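Ask the head of housekeeping at the Dusport guesthouse about bed linen and you'd better have the afternoon free. She has looked after its 14 rooms since 2000, and she still lights up over a well-made bed.

"I love the smell of sheets off the line," she says. "Sea air, a bit of sun, you can't buy that!" 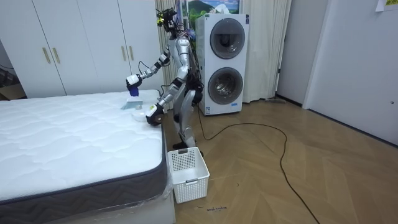

A quilted mattress before the sheets go on.

Her colour rule is simple: white, always. She changed to Saragih cotton in March and is thrilled with it. "It gets softer every wash, and I've washed it a lot."

And hospital corners? "Two folds, tuck, done. My mum taught me on a bunk with no room to move." She's now teaching her granddaughter, who prefers a doona and no top sheet at all.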